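# Robot hands at the Trokberg open day

2020-06-04

I finally got myself over to Trokberg for the robotics open day, and I've been talking about it to anyone who'll stand still ever since. Pleltov had the lobby space for the afternoon (the one with the big yellow lit panels that everybody in town has an opinion on), and Conneely, who make the finger joints, had a table of parts by the door. It was supposed to happen back in March and got pushed, so there was a fair bit of catching up to do between people who hadn't seen each other in a while.

They let us in 10 at a time, which I grumbled about in line and was glad of once I got inside. You get much closer to the machine that way! I'd pictured a rope and a long stare from across the room. What we got was a spot right by the robot and a screen next to it showing the view from the little cameras down by its wrists, so you could look at the hand the way the robot gets to look at it.

The demo robot has 2 hands, and the afternoon was mostly about what they can do. A woman from the Pleltov team ran the thing from a laptop and talked the whole way through, very fast and very cheerfully. She started with the left one.
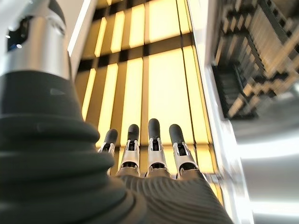 *The left hand with its four fingers up, seen on one of the wrist cameras. Those are the lobby panels glowing behind it.*

I kept staring at the fingers. They're all silver links and brackets and pins, with a rounded dark tip on each, and you can see right into the joint housings through little cutouts. The back of the hand has a ridged dark gray covering that I'd have loved to poke (we were asked very nicely not to). A kid near the front asked if it could feel a tickle, and the answer was a lot longer than he wanted. The short version, as I understood it, is that it can tell when something is pressing on a fingertip and has no opinion on the matter.

The software behind all this is called Prekora, and it's what Pleltov really came to talk about. You show it a hand pose, it works out how each joint should get there, and it saves the pose so you can string a bunch of them together. Their library is up to 126 poses so far. We were promised a live run through 13 of them, and that's what we got - pinch, hook, flat palm, a sort of polite wave, and then several that looked identical to me but got a big reaction from the two guys behind me who clearly knew more than I did. I clapped when they clapped.

There was a pause partway through while the laptop did something it wasn't supposed to. The presenter filled it by taking questions, and I thought that was the best part of the visit. Somebody wanted to know how long the fingertips last. Somebody else asked about gloves, and whether the hand could wear one for kitchen work (they're working on it, the fit is a pain). I asked why anyone would go to the trouble of human-looking fingers when a simple clamp can pick up a box, and she said a clamp is great until you hand it a zipper. Fair enough! I went home and looked at my jacket differently.

Once things were running again she tipped the hand back so we could get the view from underneath, straight up past the fingers. I liked this one even more than the first. The thumb looks huge from down there, and the fingers go up against all that yellow and brown overhead. 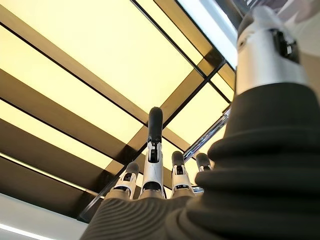 ## If you want to go

Pleltov says they'll do another afternoon at Trokberg later in the summer, with the same setup and a longer question time. It's free, but you do need to put your name down at the front desk, and the small groups fill up fast - mine was full before I'd found a place to park.

Get there early and stop at the Conneely table first. They'll let you bend a loose finger joint back and forth as much as you like, and the demo makes a lot more sense after that. Bring the kids if they can handle a bit of standing. There's a coffee cart outside, cash only, and the lemon bars were gone by the time I got out.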